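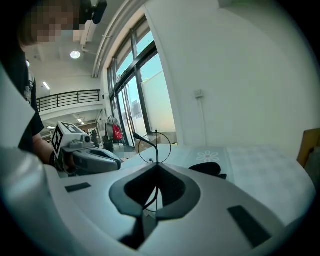 Week 4 handout: can machines do the chores yet?
Ridwan Goh, notes typed up in a hurry, slides to follow

Short answer: some of them, some of the time, slowly.

Where we got to last week. Factory arms are fine when the part turns up in the same spot every time. A home is the opposite. Cloths wrinkle, bags sag, someone moves the chair.

Hand-held grippers. Person holds the tool, does the job, tool records what the hand did. No arm needed until later. Cheap, quick to set up in a real room. Downside: people cheat without noticing (lean, twist, use the other hand). The arm can't copy all of that.

Case 1, Hartono. Folding towels. 400 demonstrations, one table, one kind of towel. Good on that table. Changed the tablecloth and it went to bits.

Case 2, Liditz shop floor. Moving stock from boxes to shelves. 700 demos, several rooms, fewer of each. Worse on its best day, much better on its worst. Which would you buy? Have a view ready for the seminar.

Still hard:
- hangers and clothes rails (thin things, see-through things)
- anything needing two hands at differnt speeds
- knowing when the job is finished
- glare from big windows, light changes all afternoon

Watch the Toter clip before next time, then again with the sound off. Count the pauses. Is it sped up? They don't say.

Reading: Zaltard report, p. 109 onwards, skip the costs bit. Half a page on one chore in your own home: what would the machine need to feel, and what would it need to see. Hand in by 02/04/2022, paper or email, either is fine.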